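Forums > Teaching by Demonstration > Kitchen Tasks

Teleop or hand guiding for counter work?

cakalside_bench
We're recording packet pick-ups off a tray on the Merncombe counter, all by remote control so far. 81 demos kept. The cable needs watching whenever the arm comes down over the tray.
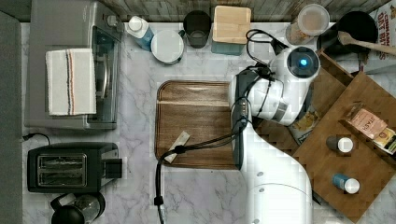
Arm over the tray, white packet at lower left.

I want to switch to hand guiding for the approach. Any reason not to?

7 replies · 2 shares

hudec_user
Hand guiding is faster to learn. We did 590 demos that way in July and new people were fine within an hour. Your arms end up in the wrist camera view, though, and we had to throw out a lot.

tray_and_slot
Disagree on faster. Picking up a small flat packet by pushing the whole arm around is miserable. Stay on remote and lower the speed scaling near the tray.

cakalside_bench
Speed is already low. My trouble is judging depth from the wrist view. At the faucet the gripper meets the top of the pipe and I can't tell how much room I have.
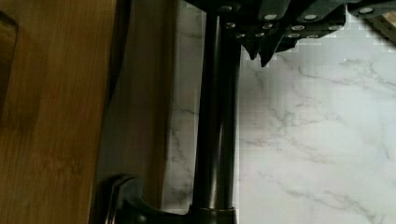

Re: Depth from the wrist view

hudec_user
Add a side camera for the operator only. Don't feed it to the policy.

kollus_fan
I'd feed it in. Our Kollus set has 1,018 episodes with both views and I wouldn't go back to one.

tray_and_slot
Depends if the side camera stays put. Ours got bumped constantly.

Shares: 2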